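Agence Henda : changement à la direction

Wellington Evangelista prendra la direction de l'agence bancaire Henda de Nillavport à compter du 17/11/21. Il travaille dans la maison depuis 12 ans, d'abord au guichet, puis aux crédits professionnels à Hostham.

L'agence compte 4 conseillers et suit les comptes de 400 petites entreprises, surtout des commerces et des artisans. Les interlocuteurs habituels restent en place — seuls les rendez-vous pris en octobre avec l'ancienne direction seront reconfirmés par téléphone.

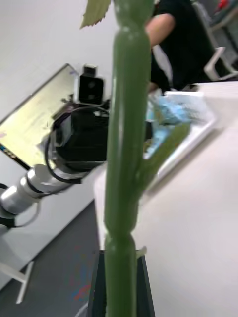
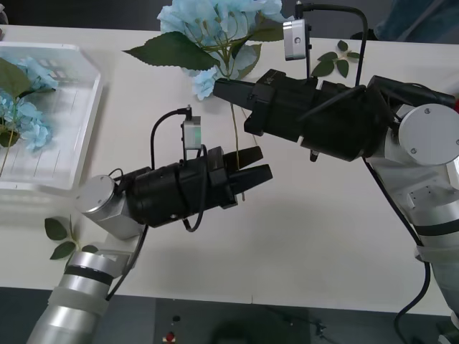

Les dossiers de prêt déjà déposés suivent leur cours et n'ont pas à être renvoyés. Pour les nouvelles demandes inférieures à 40 000 euros, la décision sera désormais prise sur place, sans passage par le siège de Magalhães. Au-delà, le circuit ne change pas.

Le nouveau directeur recevra les clients professionnels le matin, sur rendez-vous. L'accueil de l'après-midi reste libre — se munir d'une pièce d'identité pour toute opération au guichet.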